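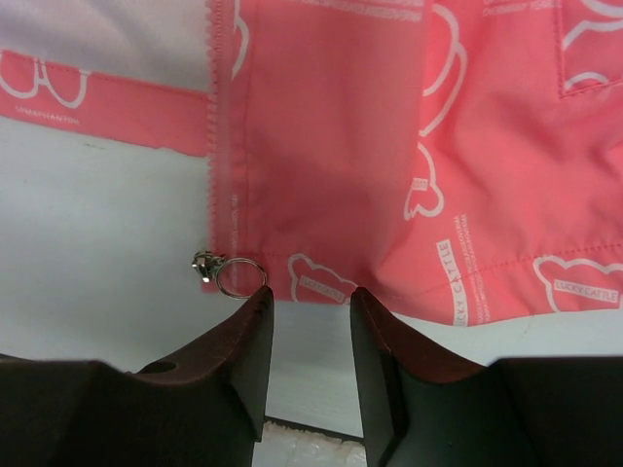
The Pink Jacket Affair

Sedgwick Bench Notes, October

Plurkasik is our two-armed folding cell, and its job is to fold children's clothes without eating them. For most of a Sunday it managed the first half of that. Then it met a zip.

The fault itself is dull to write down. The grip force limit, set at 35 newtons in the recipe, was being dropped whenever both arms went for the same garment. The arms then pulled against each other until the joint protection tripped, by which time somebody's hem was usually the worse for it. Canan Bayram spotted it in the logs after more than 400 folds, most of them perfectly innocent T-shirts.

What follows is a short tour of the rerun, at half speed, with a hand on the stop button. 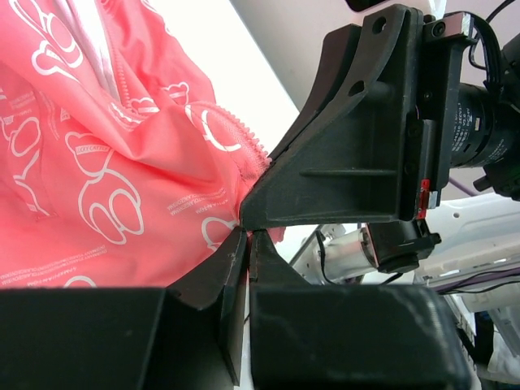

Pink fabric in the jaws, zip very close by.

Zips were where it all came apart. Cloth gives a little when two arms disagree about it. A zip does not, and on Sunday morning we lost a slider, two fingertips and the good mood of Réjean Lapointe, who had printed the fingertips. He has asked me to record that they failed exactly where he said they would. 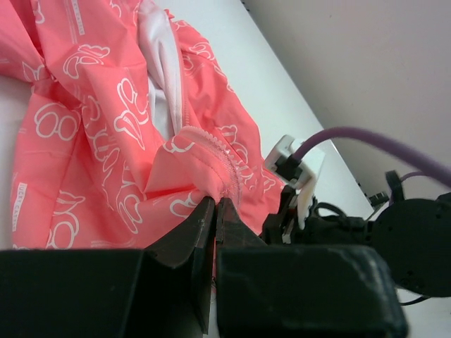 Photo: Baltdale workshop / wrist camera

A pinch beside the zip, gathering the cloth into a cone. The old software would have called this a good grasp and carried on. It also called it a good grasp when the thing was tearing, so we have stopped asking its opinion -- the force reading now gets the casting vote, and the vision side may sulk.

The second trouble was the stop itself. Landex, our cell controller, halted one arm on a trip and politely let the other finish its move. You can imagine what that does to a sleeve.

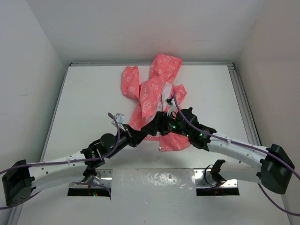

Both arms now stop together, within 50 milliseconds, and neither lets go until a person has pressed the release. Canan wanted it slower still. Réjean wanted a bigger button. We have ordered the bigger button.

Still on the list: the limit has to survive a restart, which we have tested only twice, and the spare fingertips need to be put somewhere other than my desk drawer. Shirts resume on the late shift. Anything with a zip waits for Canan's signature.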